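Equipment Planning Assistant, Laundry Automation (part time, fixed term)
Posted Dec 22, 2020

Wenitier runs self-service laundry rooms and is looking for one person to help plan its next round of equipment purchases. The job covers robot arms, grippers, spare parts and the changes a room needs before a robot can work in it. You will report to the operations office and share files with our supplier, Grondeo.
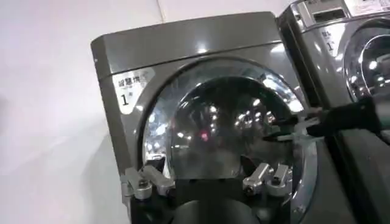
Most of the work is cost comparison. You will take quotes for two-arm units and for single arms, put them in the same format, and list what each quote leaves out — cables, mounts, fingertips, service visits. The machines we already own stay where they are, so measurements matter. A round door with a polished rim and a domed glass window calls for a different reach than a flat panel, and gripper fingers need clearance on either side of it. You will write those limits into the purchase request.

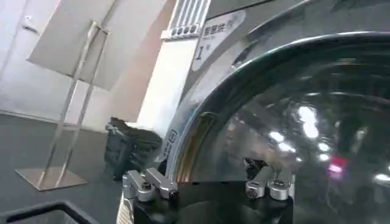

The Hodex budget sheet has 932 lines and needs to be cleaned up before any order goes out. Old part numbers should be removed and duplicate items merged. Power and floor space go on a separate tab. 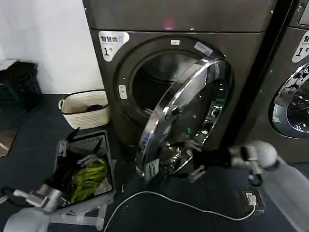

Hours and term: 10 hours a week for 3 months. Most of it can be done from home, with visits to the Xavier site when measurements are needed.

You should have:
Experience with purchasing or facilities budgets
Good spreadsheet skills
Enough shop sense to read a dimension drawing

Robotics experience is useful but not required.

To apply, send a resume and a short note on a piece of equipment you helped buy — what it cost, and what was missing from the first quote. Applicants from the November posting do not need to apply again.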